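From: list member, Watirdale
To: Toy Library Exchange list
Subject: Re: [toylib] Foam blocks — keep, sort or toss?

On the list last night, the Lomarik branch wrote:

> We have inherited two bins of foam cubes from a preschool that closed.
> They are all mixed up and some feel different from others. Our shelf
> space is tight. Do other branches lend these out as sets or just put
> them in the play corner? Also, how do you clean them? The wooden
> blocks get wiped but I am not sure that works on foam.
>
> We would also like to know if anyone bothers matching the surfaces.

We went through this in December, when the Kaewkla hall cleared its cupboard and we took the lot. It came to 959 cubes once the torn ones were out. We do both things you mention: small sets go out on loan and the rest stay in the play corner.

For loans we use drawstring bags with 36 cubes in each. We tried bigger bags first and they came back short every time. The bag number goes on a cloth tag sewn into the seam, as the stick-on labels didn't last through one wash. Members can take one bag per visit, same as a puzzle.

On matching surfaces, we don't for the play corner but we do for the loan bags. Foam cubes from different makers can look alike in the bin and feel quite different in the hand. If you tip a few out on a table under good light you can sort them fast. I put some on the counter this morning before opening.

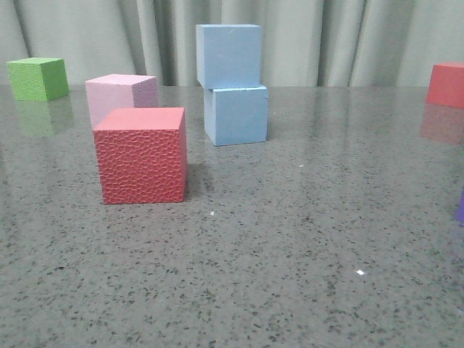 Foam cubes on the speckled counter. The red one at the front has the pebbled face, the green one at the back left is more like fine sandpaper.

The smooth ones stack better, in my opinion, and the pebbled ones are easier for small hands to hold. A bag with both kinds is fine for most families. The one thing I would keep apart is size. A cube that is a hair bigger than its neighbors makes a tower lean and the kids blame the tower.

Cleaning: we fill the deep sink with lukewarm water and a squirt of dish soap, squeeze each cube a couple of times, rinse, and press it in an old towel. Then they go on a wire rack with space between them. Ours take overnight and sometimes longer — don't bag them until they are dry in the middle. Don't use the dryer. We lost 19 that way and they came out hard on the corners. Bleach faded the dark ones and left the smell in, so we quit that too.

Toss anything with a bite out of it or a crumbling corner. We check every cube when a bag comes back, and it goes quickly if you do it while the member is choosing the next thing.

For storage, the mesh laundry hampers from Brulau have worked well for us. They hang from a hook, so they don't use any shelf at all. Solid bins with lids are all right if you are sure everything inside is dry.

If you end up with more than you can use, please post again before you give them away. We would like to get to 1,000 so we can make up a few more bags, and pink and green are the colors we run short of. I can pick up from Lomarik any afternoon after three.

One question back to you — did the preschool pass on any of the big foam wedges? Ours are nearly worn through.

Watirdale Toy Library, front desk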